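Gallery
Govberg – Work Tables and Surfaces

Home / Rooms / Ground floor / Work tables

Page maintained by Katalin Kun. Surface notes by Erzsébet Hegyi.
Last revised: October

The page covers the light-topped work tables on the ground floor at Govberg: the finish, the daily wipe-down, and the faults that show up on a pale matte surface. The dark tables upstairs have their own page. Chairs and task lamps are listed under Fittings.

Table type

The tables are Mészáros units with a flat top in light beige and a smooth matte finish. Each top is 80 cm deep. The frames are set at 70 cm, lower than the upstairs tables, so that small parts can be sorted from a seated position without raising the elbows. Frame height is fixed. If a table rocks, adjust the foot nearest the low corner by a quarter turn and check again before touching any of the others.

The run along the north wall is 282 cm end to end, measured with the tops pushed together. Allow for a finger-width gap at the wall so the back edge can be cleaned. That gap was closed up when the shelving was moved in, and crumbs collected along the back for most of the summer.

Color and finish

The beige was chosen over white for glare. Under the ceiling lights a white gloss top gave a bright patch that moved with the reader's head, and labels lying flat were hard to read. The matte beige scatters the light and keeps an even tone across most of the top. Expect some drift toward gray in the corners farthest from a light. It is shading and will not come off with a cloth. Two people have tried.

A color card held flat on the table reads slightly warmer in the afternoon than in the morning. For matching work, use the card under the task lamp and switch the ceiling row off.

Debris on a pale top

Most of what ends up on these tables is small: paper dust, eraser crumbs, chips of dried filler, lint. White specks are the hardest to find, as there is little contrast against the beige. Gray ones show up sooner. Standing directly over the table is the worst position for checking. Bend until the eye is a little above the level of the top and look toward the light, and the specks stand out by their shadows.

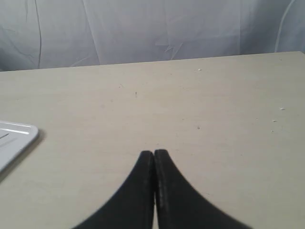 Check the far edge and the right-hand side first. A right-handed wipe tends to start at the left, run across, and lift off before it reaches the end, which leaves a thin scatter on the right. The far edge is missed for reasons of reach. Walk around to the other side where the layout allows it.

Loose grit should be lifted before any cloth is used. Dragging a hard particle across a matte finish leaves a polished line that cannot be cleaned off. The line is narrow and shows only at a low angle, but it stays.

Daily wipe-down

1. Clear all trays and tools to the trolley. Do not slide them across the top.
2. Brush toward the near edge with the soft brush, into the dustpan.
3. Go over the top once with a dry Irero cloth, folded in four. Turn to a clean face for each table.
4. Wipe with a second cloth, damp. Water only.
5. Dry at once, working from the far edge toward you.
6. Check from a low angle. Pick up single specks with the tacky pad.

Allow 12 minutes for the whole run. Step 6 takes longer than it sounds, particularly after filler work.

The deeper clean is done on Friday after the last booking. It adds the edges, the undersides of the front rail and the wall gap. Use the long-handled brush for the gap and keep the dustpan on the floor below it.

Cloths and products

Irero cloths are kept in the left drawer, clean ones at the front. Wash them without softener. Softener leaves a film on the cloth that transfers to the top and shows as a dull smear once dry – usually in the middle, where the cloth is fullest.

Prodance spray was tested on the spare top and withdrawn. It cleaned well enough but raised the sheen slightly, and after repeated use the treated half could be told from the untreated half at arm's length. The remaining bottles are for the door glass.

Melamine sponges, scouring pads and powder cleaners are not to be used on these tables at any strength. All three polish the finish.

Marks and how to treat them

Pencil: soft eraser, then brush. Do not wet it first.
Ballpoint: damp cloth, left in place for a minute, then lifted straight up. Repeat as needed. Rubbing spreads it.
Adhesive residue: roll it off with a fingertip. A plastic scraper may be used if held nearly flat.
Dried filler: plastic scraper, then brush. Check for grit afterward.
Cup rings: damp cloth. If the ring persists after drying, log it and leave it alone.
Heat marks: no treatment known. Use the mats.

Entries in the surface log should give the table number, the distance from the left edge, and the distance from the front edge. "Near the middle" has been written often enough that the same mark has been logged under several entries.

Surface log, summary

Table 1. Faint polished line, front left. Old. No change.
Table 2. Adhesive residue removed. Slight difference in tone remains at a low angle.
Table 3. Clear.
Table 4. Edge chip at the rear, filled and sanded by Erzsébet Hegyi. Filler is a shade too yellow. To be redone when the correct tint arrives from Mészáros.
Spare top. Stored on edge behind the shelving, finish facing the wall. Used for product tests only.

Lighting

The ceiling row gives soft, even light and is suitable for general sorting. It is poor for inspection, for the same reason it is comfortable to work under: small particles cast very little shadow. For inspection, set the task lamp at the end of the table with the head low and the beam running along the top. Expect to see around twice the debris you thought was there. Switch the lamp off afterward; the head gets hot enough to mark the finish if it is knocked over.

Corrections

The earlier version of this page gave the frame height as the upstairs figure. Corrected. Log entries go on the sheet inside the cupboard door and are copied here by Katalin Kun at the end of the month.

Previous: Storage shelving
Next: Dark tables, upper floor
Back to Rooms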